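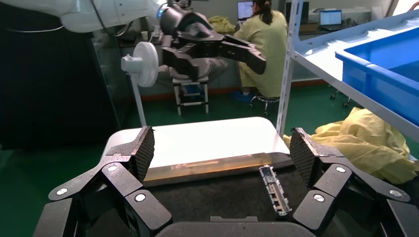

Black worktop with a speckled finish.

Stoker Lane Shared Kitchen
Progress report to the Skalari Fund, second period
Prepared by Rodrigo Nieto, kitchen manager

Summary

The kitchen opened to paying users in June, later than planned. It is now used by 11 small food businesses, most of them run by one person. Income from hire covers gas, electricity and cleaning but not yet the rent. We have spent the equipment part of the grant and are asking to move an underspend of £2870 from signage to cold storage. Details are under Money.

What has happened since the last report

The delay came from the extraction system. The first contractor measured the duct run from the old drawings, which show a wall that was taken out before we had the lease. The duct arrived too short and had to be remade. The supplier took the cost of the new section but we lost the bookings we had lined up for the opening weeks. Two of those businesses found space elsewhere and have not come back.

Environmental health visited before opening. The officer asked for a second hand basin near the back door and a proper lid on the grease trap. Both are done. The officer also wanted each business to keep its own cleaning records instead of signing one shared sheet, so there is now a folder per user on the shelf by the office.

Gas was connected without trouble. The dishwasher has broken down once, with a blocked drain hose, and we cleared it ourselves.

Who is using the kitchen

Alvarado was our first regular booking and makes sauces and pickles, mainly for farm shops. They come in the evening and are usually out by 10pm. Their output has gone up to some 200 jars a session, and storing the filled jars overnight has become a problem for everyone else. We have agreed that they can use the dry store until 8am, after which it has to be clear.

Dollska bakes rye bread and seeded crackers and has the early slot, from 4am. The noise of trolleys in the yard at that hour led to a complaint from the flats opposite. We have put rubber wheels on both trolleys and asked for deliveries to go through the side gate. There have been no further complaints.

The rest are a mix of cake makers, a man who makes dumplings for markets, and caterers who book when they have a wedding or a funeral. The caterers are hard to plan around. They book late, need the whole room and are good payers, so we try to fit them in.

We had expected more demand in the middle of the day. Most of our users have other jobs or school-age children, and the hours between 10am and 2pm are often unbooked. From next period we will offer those hours at a lower rate and see whether it brings in anyone new.

Training

We ran food hygiene sessions for new users in the first weeks and a session on labelling and allergens. The labelling session overran by an hour because people had brought their own labels and wanted them checked. We will split it next time – the rules first, then a separate drop-in for checking labels.

The session on pricing was poorly attended and the feedback was mixed. Users said the examples were from restaurants and did not suit someone selling at markets. We are looking for a different trainer.

Money

Hire income is below the forecast in our application, almost entirely because of the late opening. In the last month of this period it was on target. Electricity has cost more than we allowed for. The walk-in fridge is old and runs nearly all the time in warm weather.

The signage budget was set when we thought we would need planning permission for a lit sign on the street. The landlord prefers a plain painted board, which is much cheaper. We would like to use the £2870 left over towards a second upright fridge and new door seals for the walk-in. Quotes are attached separately. If the fund would rather we returned the money, please let us know before we place the order.

Problems still open

Storage is the main one. There are 3 lockable cages and more businesses than cages. For now they are shared in pairs, which works for some and causes arguments for others. Adding cages would mean losing the space where we keep the bins indoors.

The booking system double-booked the ovens twice after an update. The provider says this is fixed. We are keeping a paper diary next to the phone until we are sure.

The yard floods at the gate in heavy rain. We have reported it to the landlord and are waiting for a date.

Next period

We plan to fit the door seals, start the cheaper midday rate, repeat the hygiene training and carry out the first user survey. Rodrigo will send the draft survey questions to the fund before they go out – any comments would be useful by the end of the month. Visits are welcome, and late morning is the easiest time to see the kitchen and speak to someone in the office.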